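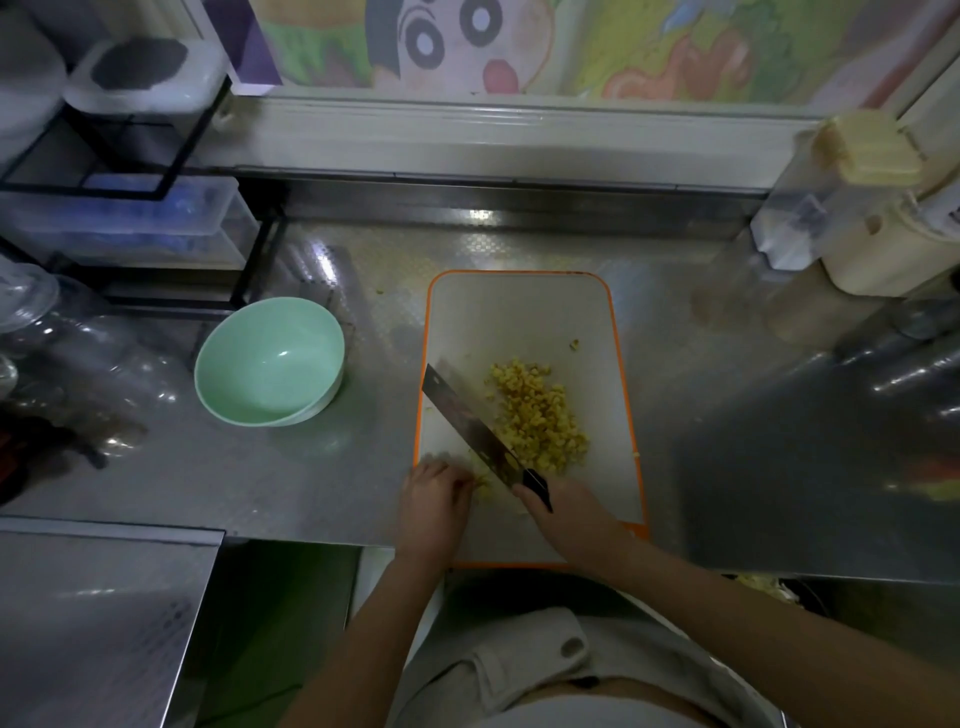
About Talham Bible Press

Talham Bible Press prepares study materials on the four Gospels for congregations, small groups and home readers. The office is in Treloar. The catalog holds 40 titles, 13 of them in large print.

What we publish

The main series, Jotura, covers Matthew, Mark, Luke and John in 11 volumes. Each volume prints the passage in full, followed by notes on wording, setting and cross-references. Discussion questions are placed at the end of the chapter so that the notes can be read without them. Leader editions use the same page numbers as the reader editions.

How a volume is prepared

A draft is checked against the Greek text by two readers working separately. Where they differ on a verse, both readings are printed and marked in the margin. The draft then goes to a test group for one full course of study before typesetting. Corrections found after printing are listed by page and line, and are included in the next run.

Doctrine

We hold to the Nicene Creed. Notes on baptism, church government and the end times state the main positions held among Protestant churches and do not argue for one.

Orders and permissions

Print runs are 800 copies per volume. Churches may copy up to two lessons per year for their own use. Longer extracts need written permission. New titles are announced each June.

Page last revised 22/08/2025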